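# Power strip on a glossy table: adapter blocks the sockets next to it, and the cord won't lie flat

**Savita Sandhu**

I have a white power strip with two rows of sockets. It sits on an oval white table with a glossy finish, which I use for charging things and for paperwork. There are two problems.

First, the small boxy adapter covers part of the neighboring socket when it is plugged in. With the Prunon charger next to it, one of the two does not seat fully. Turning the adapter does not help. The overhang ends up on the other side.

Second, the cord has more length than I need. The outlet is 22 inches from the table and the cord is 8 feet. I leave the extra in a coil near the edge of the table, and it tangles within a few days. I have tried a twist tie. The cord is stiff and springs open.

I would prefer not to drill into the table or put adhesive on the top. Is a coil acceptable, or should I buy a strip with a shorter cord?

**nestar_bench**

Two separate issues, so I will take them in order.

Adapter spacing: put the adapter at the end of a row with its body facing outward. If both ends are taken, use a short extension lead (8 inches is a common length) for the adapter only. Check that the lead is rated for at least the load of the adapter. Do not use the lead to connect a second strip.

Do not leave a plug partly inserted. A loose contact has higher resistance and heats up under load. If a plug does not go in all the way, move it to another socket or leave it out.

Cord: a loose coil is acceptable at low load. A tight bundle holds heat. Read the rating on the back of the strip, add up the watts of what is plugged in, and stay well under the limit. Two or three chargers at 20 watts each are not a concern. A space heater is, and should go directly into the wall.

To get the twist out, unplug the cord at both ends if it is detachable, or at the wall if it is not. Lay it out full length on the floor overnight. Then fold it back and forth in long flat loops and hold the middle with a hook-and-loop strap. Winding it in a circle in one direction puts the twist back in.

**Rajput40**

just get a shorter one. I had the same thing with a Lelero strip and replaced it with one with a 3 foot cord. problem gone

**Savita Sandhu**

Thank you both. I laid the cord out on Tuesday and it folds much better now. The flat loops hold with one strap. I moved the strip closer to the left side so the cord drops off the table sooner.

The adapter stays unplugged until the extension lead arrives. I keep it beside the strip, with the prongs clear of the socket openings. I will also measure the width of its body before ordering anything else, as the charger has to fit beside it.

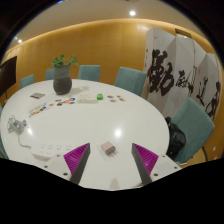
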